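Call for Participants: Tabletop Handling Study, Second Round
Hadgu Workshop, Stirnthorpe

We are looking for people to come and spend some time with us at the table, picking things up and putting them down again with a hand-held gripper. If that sounds like an odd way to pass a morning, well, it is, but the people who came for the first round mostly told us they enjoyed it, and quite a few asked to be put on the list for the next one. You don't need to know anything about robots. You don't need to be good with tools. Patient people do very well at this, and so do people who like setting a table properly.

First, though, we owe everyone an explanation of why there is a second round at all, and why it comes later than we promised.

What happened in the spring

The first round of the study was going nicely until one of our grippers closed when it should have stayed open. A participant had let go of the trigger and was reaching across to straighten a dish, and the fingers came together on the side of her hand. She had a sore thumb and a red mark, and she was very kind about it (much kinder than we were to ourselves that evening). We stopped all sessions the same day and wrote to everybody who was booked.

It took us longer than we'd hoped to find the cause. The return spring on that gripper had worn so that the trigger could hang halfway, and a small knock was enough to let it go the rest of the way. Our check at the start of each session was to squeeze the trigger and see that the fingers opened again, and a spring in that condition passes that check nine times out of ten. We had also had a note in the log from an earlier session saying the grip "felt lazy." It was written down, it was initialed, and no one followed it up. That part bothers us more than the spring does, and it is the part we have spent the most effort on since.

What we have changed

Every gripper now has a new spring and a stop that holds the fingers apart until you squeeze on purpose. The start-of-session check includes a knock test, which you will do yourself, with one of us beside you. Any remark in the log about how a gripper feels takes that gripper out of use until Liya Moges has had it apart on the bench. And we now ask that when one person is working with a gripper, all other hands stay away from the items on the table. Please hold us to this! If you see one of us reach in, say so, loudly if you like.

We'd like this round to tell us two things: whether people handle dishes and trays differently with the new stop in place, and whether the new checks make sense to somebody who has never seen them before. The second question is the one where your opinion is worth a great deal to us. We've been looking at these tools for so long that we no longer notice what is confusing about them.

What you would be doing

Sessions last 2 hours with a proper break in the middle. You'll start with a short talk and the gripper check, then practice until you feel settled. After that you'll work through a set of everyday jobs at the table: moving a dish next to a tray, lifting a tray by its rim, putting small items in and taking them out. A camera on the gripper records the table as you work. Your hands may show up in it, and so may your voice, so please read the consent sheet carefully and ask about anything you don't like the look of. You can stop whenever you want, for any reason or none, and you'll be paid for the full session all the same.

At the end we'll ask you to sit down and tell us, in your own words, what felt safe and what didn't. There is tea. There is usually cake as well, though we can't put that in the agreement.

Who can take part

Anyone 18 or over who can comfortably stand or sit at a table for the length of a session. Both left-handed and right-handed people are wanted, and we were short of left-handers last time, so please do come forward. If you have a pacemaker or a recent hand or wrist injury, talk to us before you book. If you were in the first round you are very welcome back, including if you were booked for one of the sessions we had to cancel. Those people get first choice of times.

We have room for 40 participants. Sessions run through August, mornings and afternoons, with a few starting at 5:30 p.m. for people who work during the day.

Pay and practical matters

You'll be paid for your time at the end of the session, and we cover bus fare or parking. The workshop is on the ground floor with a level entrance from the yard. Please wear sleeves that fit close or roll up well, and leave rings and bracelets at home or in one of our lockers.

How to sign up

Write to Tatu Laizer at the Hadgu front desk, or stop in and ask for the Bumomora study, the name it goes by in our calendar. Tell us your name, which hand you favor, and the times of day that suit you. Tatu answers every message personally, so give him a couple of days. If you'd like to read the full report on the spring failure before making up your mind, ask him for a copy and he'll send it along with the consent sheet.
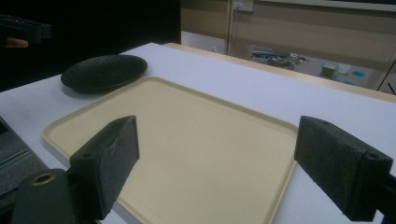 A tray and a dark dish on the table, with the gripper fingers open.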